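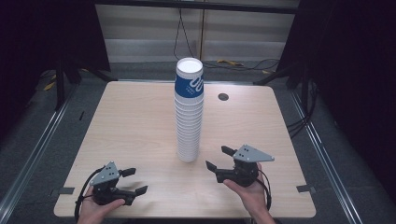
Keeping voles off young apple trees

The north row at Irkimthorpe has 20 apple trees on dwarfing rootstock, planted four years ago. Over two winters I lost three of them to meadow voles. The damage was the usual kind: bark removed in a band at and just below the soil line, with narrow tooth marks running at odd angles. Rabbits leave wider marks and work higher up. Check which one you have before buying anything.

Voles travel in surface runways an inch or two wide, under grass or snow. They do not like crossing bare ground. I had been mulching with straw right up to the trunks, so the first correction was to pull the straw back and keep a bare circle with a radius of two feet around every tree. I redo it in January if the ground is clear enough to scrape.

The second correction was the guards. The white spiral wraps I started with leave gaps as the trunk thickens, and mine stopped above the soil. I replaced them with cylinders of quarter-inch hardware cloth, 20 inches tall and 8 inches across, pushed 4 inches into the ground. Close the seam with wire in at least three places. Leave space between mesh and bark on all sides, and check it every spring. Deep snow can let a vole walk in over the top, so after a heavy fall I tramp the snow down around each cylinder.
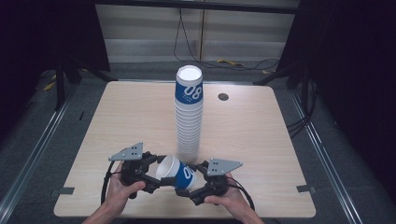 Defne Karakaya

Trapping is the part I get mail on. I use plain wooden mouse traps set at right angles to a runway, trigger end in the path, under a board propped on two stones so that birds and the cat stay out. Bait is a smear of peanut butter with oatmeal. To find active runways, put a slice of apple in each one and come back the next day. If the slice is gone or chewed, set there. Over the last two falls the log comes to 133 voles, most of them from the strip of tall grass along the Berham side of the fence.

That strip is now mowed short from August on. Efthymia Tsakiris, who has the plot beyond it, mows her half on the same Friday as I do mine, so the voles are not simply pushed from one side to the other.

Things I tried and dropped: castor oil granules (no change in the apple slice test), vibrating stakes (fresh runways within a yard of one), and gravel poured inside the guards, which held leaves and made the base of the trunk hard to inspect.

One tree from the first winter was girdled about halfway around and is still alive. I covered the wound with soil for the season and left it alone. It bore eight apples last year and leans a little to the east. I have a stake on it for now and will look at the roots when the ground softens.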